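**Utholm round table, beige**

I use this table for six weeks now, near the plants and the window.

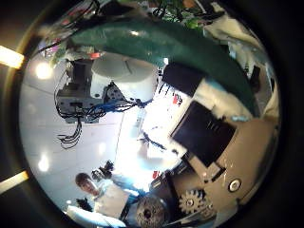
*Green leaves and a white cloth*

The top is pale and a little glossy, and it is large enough for my breakfast and a newspaper. It shows small specks quickly.
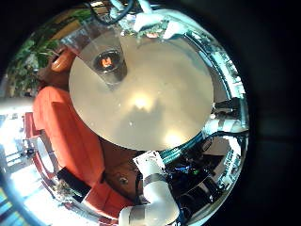

Delwyn Trevaskis thinks the shine is too strong for reading, and she would choose the matte one.

I assembled mine on Sunday in 60 minutes. The instructions are clear,

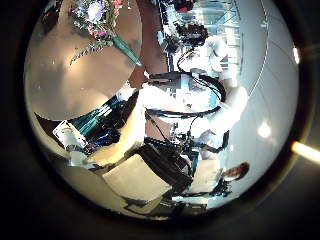

but the last bolt needs a second person. For the price of 568 I expected felt pads.
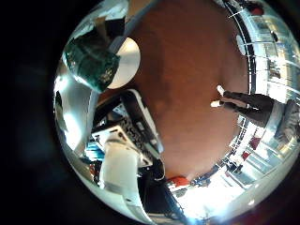
Page 24

I would buy it again.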